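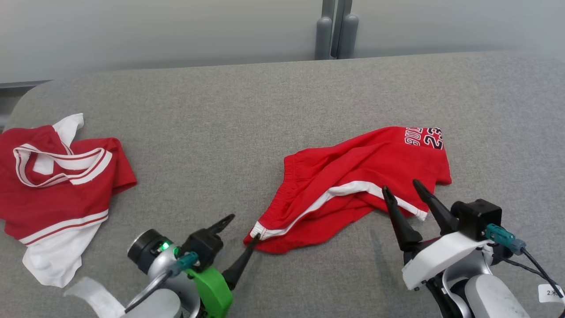

Red and white jersey on the grey padded surface, October.

Textile bench notes, Saturday, started 9.40

Kettle on, radio low, and back to the dye bath we left on Thursday's list. I want to get the madder sorted before the Sornside order comes round again, and I've promised myself I'll write things down properly this time, having spent most of last month trying to read my own handwriting on the backs of envelopes.

Batch 29 is the Flindon wool, 251 g dry weight, scoured twice and mordanted with alum overnight. The water here is hard and I do think it helps the red along, though last time I let the pot get too hot and we ended up with a rather sad brick brown (the sample is pinned up by the sink if anyone wants to look at it and sigh). So today I kept it at 44 degrees for the first hour and brought it up ever so slowly after that. Stirred when I remembered. I must say the smell is lovely, a bit like a warm garden shed.

11.15 — lifted a test strand. Good clear orange-red, a touch lighter than the Cabello card. Put it back in.

12.30 — second strand much nearer. Turned the heat off and left the wool in the pot to cool by itself, which I know takes for ever, but every time I've hurried it the colour has come out patchy and I've been cross all afternoon.

The Hakavora madder is ground coarser than our old lot, so it needs a muslin bag or you'll be picking bits out of the fleece until Christmas. I used 447 g in all. There's enough in the tub for one more bath of this size, and then we shall have to order.

To do: rinse tomorrow, dry in the shade, cut a length for the light-fade card. If you're in before me, please don't tip the pot out! I'd like to try the leftover liquor on a small skein and see whether there's a decent peach in it.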